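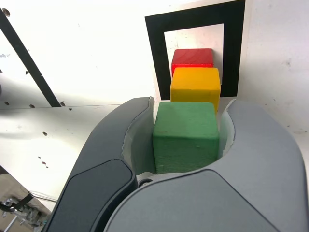
Warum bleibt ein Turm stehen?
Die Erklärseite für Kinder ab sieben. Erwachsene dürfen mitlesen, wenn sie nichts umwerfen.

Ein Bauklotz kann fast nichts. Er leuchtet nicht, er spricht nicht, und wer ihn ans Ladekabel hängen will, sucht vergeblich nach dem Loch. Trotzdem liegt er seit sehr langer Zeit in Kinderzimmern herum, am liebsten dort, wo nachts jemand barfuß zur Toilette geht. Es lohnt sich also, einmal nachzusehen, was in so einem Würfel steckt.

Was ist überhaupt ein Würfel?

Ein Würfel hat sechs Flächen, und alle sind gleich große Quadrate. Dazu kommen zwölf Kanten und acht Ecken. Die Ecken sind das, was man barfuß zuerst kennenlernt.

Weil alle Flächen gleich groß sind, hat ein Würfel kein richtiges Oben und Unten. Du kannst ihn drehen, wie du willst, er passt immer gleich gut auf den nächsten. Ein länglicher Klotz ist da anspruchsvoller. Hochkant kippt er schon um, wenn die Katze in seine Richtung denkt.

Warum aus Holz?

Holz ist schwer genug, um liegen zu bleiben, und leicht genug, dass ein Kind es hochheben kann. Außerdem ist es ein wenig rau, auch wenn man das kaum sieht. Wenn zwei Holzflächen aufeinanderliegen, verhaken sich winzige Unebenheiten ineinander, und die Klötze rutschen nicht so leicht auseinander. Das nennt man Reibung. Ohne Reibung würde dein Turm davongleiten wie ein Stück Seife, und du gleich hinterher.

Farbe verändert die Sache ein bisschen. Eine dicke, glatte Lackschicht ist rutschiger als eine matte. Ein grüner Würfel mit matter Oberfläche und kleinen Dellen sieht vielleicht nicht mehr aus wie frisch aus dem Laden, aber zum Bauen taugt er noch gut. Dellen bekommt Holz, wenn es irgendwo anstößt oder herunterfällt. Dabei werden die Holzfasern zusammengedrückt. Den Klotz stört das nicht. Beim Fußboden gehen die Meinungen auseinander.

Der Punkt, den keiner sieht

Jedes Ding hat einen Schwerpunkt. Das ist der Punkt, an dem man es im Gleichgewicht halten könnte. Bei einem Würfel aus gleichmäßigem Holz liegt er genau in der Mitte, also da, wo man ohne Säge nicht hinkommt. (Bitte keine Säge holen. Wir glauben uns das jetzt einfach.)

Solange der Schwerpunkt des oberen Klotzes über dem unteren liegt, bleibt der obere liegen. Schiebst du ihn langsam zur Seite, geht das eine ganze Weile gut. Ist er mehr als zur Hälfte über den Rand hinaus, kippt er.

Bei hohen Türmen wird es verzwickter, denn da zählt jeder kleine Fehler mit. Sitzt der zweite Klotz ein bisschen schief und der dritte noch ein bisschen schiefer in dieselbe Richtung, wandert der gemeinsame Schwerpunkt langsam nach draußen. Irgendwann ist er über den Rand. Du erkennst diesen Augenblick daran, dass es laut wird.

Zum Ausprobieren

Du brauchst drei gleich große Holzwürfel, einen Tisch und jemanden, der sich nicht so leicht erschreckt.

Leg den ersten Würfel auf den Tisch und den zweiten genau darauf. Schieb den zweiten jetzt mit einem Finger ganz langsam nach vorn, bis er zu wackeln beginnt. Merk dir die Stelle. Dann fängst du neu an, drückst aber diesmal den dritten Würfel hinten auf den zweiten, so dass er als Gegengewicht wirkt. Wie weit kommst du nun?

Wilma Gourlay aus Dratow, die uns ihren Versuch geschickt hat, wollte es genauer wissen und hat einen Turm aus 18 Würfeln gebaut. Er stand, bis ihr Bruder fragte, ob er auch mal dürfe. Er durfte. Der Turm liegt jetzt unter dem Sofa.

Wie hält man einen Klotz am besten fest?

Von zwei gegenüberliegenden Seiten. Drückt man links und rechts gleich stark, heben sich die beiden Kräfte auf, und der Würfel kann nirgendwohin. Die Reibung an den Seiten sorgt dafür, dass er nicht nach unten wegrutscht. Drückst du nur von einer Seite, hältst du nichts fest. Du schiebst.

Zu fest drücken hilft übrigens auch nicht. Dann zittern die Finger, und beim Loslassen bekommt der Turm einen Schubs. Am besten absetzen, kurz warten, Finger gleichzeitig öffnen, Hand gerade wegziehen. Luft anhalten ist erlaubt, bringt aber nur etwas, wenn du sonst pustest wie ein Walross.

Wörter zum Angeben

Reibung: bremst Dinge, die aneinander entlangrutschen wollen.
Schwerpunkt: Punkt, an dem man ein Ding im Gleichgewicht halten könnte.
Kante: Linie, an der sich zwei Flächen treffen.
Aufräumen: siehe nächste Folge.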